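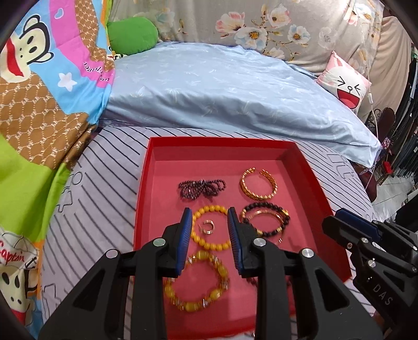
16 Oct 2022

Redari put the sorting line in at the Manzano returns center in March. I've worked jewelry returns there for a while, so people keep asking me if I still have a job. I do, but it's a different one.

Before, you opened a return, untangled it, matched it to the order and bagged it. On a good shift our table got through 682 pieces. The line is supposed to reach 2,000. So far it does well with bangles and thick beaded bracelets. Thin chains and small rings still come to us.

We had 3 people at the table and now there are 2. Begoñe Aguirre moved over to Andley to do repairs, and she wasn't pushed, but her spot wasn't filled either. I think management should say that plainly.

My hands hurt less. I also talk less during the day, and I spend a lot of it clearing faults on a screen. Juniper Mbeki, our lead, got us a fifty-cent raise for the fault work. I asked for training on the Pister controller too, and I'm still waiting to hear about that.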